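FAQ - the Dokirport read-along

Updated 08/04/2021. Same questions keep landing in the inbox so, answers.

What is this?
One chapter at a time, out loud complaining in text form, of the Dokirport books. Currently book 2, Fistus Rising. Yes that is the real title.

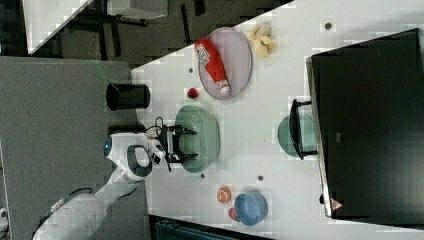
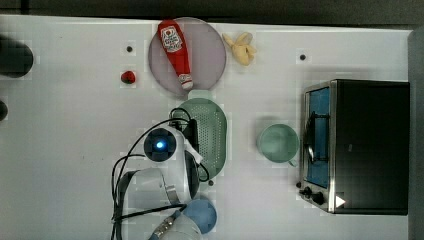

Do I need to have read book one?
No. I did and it didnt help. Fistus dies in it and nobody in book 2 has heard.

How long is this going to take?
Book 2 has 146 chapters. Some are a page. One is a list of horses.

Are there spoilers?
For the chapter in the post, yes. Not past it. I haven't read ahead and please don't email me the ending, two of you already did.

Why do your page numbers not match mine?
I have the Asamoah paperback, 1,653 pages. The hardcover is 1,701, bigger type I guess? Go by chapter.

Is Irport the same place as Dokirport?
Depends on the chapter. Chapter 9 says it's the old name. Chapter 31 has someone sail from one to the other. I've stopped keeping notes on it.

Do you hate these books?
Some of them. The tunnel bit was good, I said so at the time.

My comment vanished?
Spam filter. Links set it off. I check when I rememeber.

Can I suggest the next series?
Sure, use the thread from June. No vampires, had enough.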